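Filed under: Reviews > Bench Gear > Safety & Procedure

Curnel Table Practice Kit, the short review

Bought this for our two-arm bench at Wirncombe. It's a binder, a pad of checklists, tape for marking zones and a laminated stop card. 600 for the lot, which stung a bit. Had it since November.

Good stuff first. The binder is 34 pages and you can get thru it over lunch. Plain words. Section on shared workspace is the best part: mark each arm's side, say out loud which arm moves first, clear hands before enabling. We were doing maybe half of that. 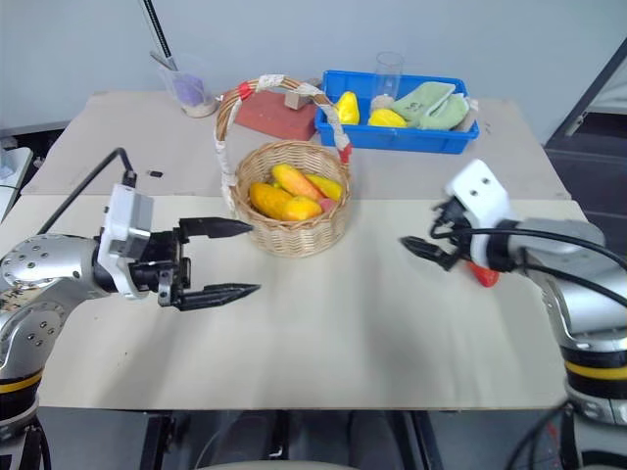
Both arms over the table, basket and blue bin between them.

Checklist pad is where it earns its keep. One sheet per setup: cables, gripper state, loose items, who has the stop. Takes 3 minutes. Paper's thin tho, and the pen smears.

Zone tape, meh. Lifts at the corners. We swapped to the Clostasora stuff and kept the Curnel color code.

Speed section is too vague. "Use a suitable speed for the task" is not a rule. Write a number down for your own bench and stick it on the wall. Same gripe with the wrist camera page, one paragraph, and it skips what to do when the veiw is too smeared to judge a grasp. We added our own line: stop, hold, look again.
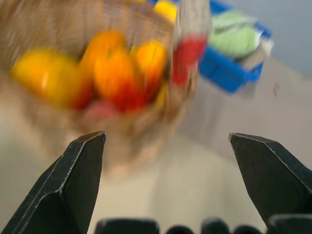 Does the kit replace a proper risk assessment?
It doesn't, and the binder says so on page 6. You still do your own for your arms, your tooling and your room, then use the checklists to keep to it.

Reset rules are decent. Every object gets a start spot, written down, and anything out of place gets logged before the next run. Toy fruit rolls. Add a line for stuff lying outside the basket, the stock sheet only asks whats in it.
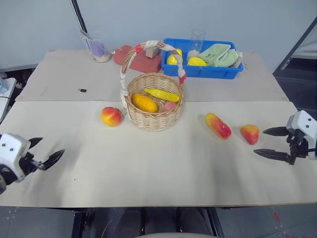

Who should hold the stop button when two arms are running?
One named person who isn't running the task, standing where they can see both arms. Write the name on the sheet and change it only between runs.

Versus the Rutherford folder: that one's thicker, better on training records, a slog to read. Curnel is the one people pick up at the bench.

Would buy again, minus the tape. Refill pads are sold seperately, get two.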